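Transit Reception Site, Wusgate - Safety and Habitability Checklist
Resident relocation program, Block 2
Inspection date: May 27, 2023
Prepared by: Flistau Site Inspection Desk
Copies: resident council, host municipality, Iden Relocation Trust

Ratings: S = satisfactory, P = partly satisfactory, U = unsatisfactory, N = not inspected

1. Occupancy
1.1 Registered residents within approved limit of 700: U
Comment: The register shows 1,281 persons across both blocks. The overflow block has no separate limit on file. The operator must obtain one before the next arrivals from Bragança.
1.2 Sleeping rooms numbered and listed at the gate: S
1.3 Separate family rooms: P
Comment: Partitions stop short of the ceiling in the east corridor.

2. Fire and exit routes
2.1 Exit doors open outward without a key: P
Comment: North door chained on arrival. Chain removed on request.
2.2 Extinguishers tagged and in date: S
2.3 Alarm audible in all sleeping rooms: U
Comment: Not audible in the overflow block with doors closed. Hand bells are not accepted as a substitute.
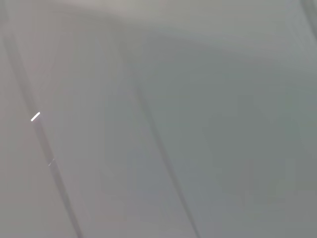

Resident council reply to 2.1: the north door was chained again the same evening, and we were told the key is held at the gate after dark. We ask that this item be changed to U.

Desk response: Rating changed to U. The chain and padlock are to be taken off site, and the gate log is to record the removal.

3. Water and sanitation
3.1 Drinking water test on file: P
Comment: Last result on file is from September. A new sample is required.
3.2 Tank capacity and delivery schedule posted: S
3.3 Toilets lit at night: U
Comment: Lighting circuit fails when the kitchen is in use. See 4.2. 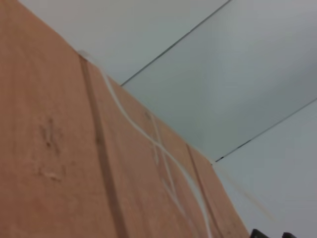 4. Electrical
4.1 Distribution panels closed and labeled: P
4.2 Kitchen and lighting on separate circuits: U
Comment: Same fault as 3.3. Generator output is adequate - the wiring is the problem.
4.3 No extension cords across walkways: S

5. Medical access
5.1 Clinic reachable without an escort: U
Comment: Residents wait for a gate pass. The operator states that passes are issued on demand, but no issue times are recorded.
5.2 Ambulance access kept clear: S 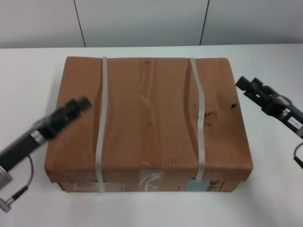
5.3 Medical files forwarded before transfer: P
Comment: 200 files are still pending with the host municipality. Residents without a forwarded file should not be placed on a transfer list.

6. Follow-up
Items rated U to be corrected and reinspected before any further arrivals. Items rated P to be answered in writing by the operator.
6.1 Perimeter lighting: N
6.2 Overflow block roof: N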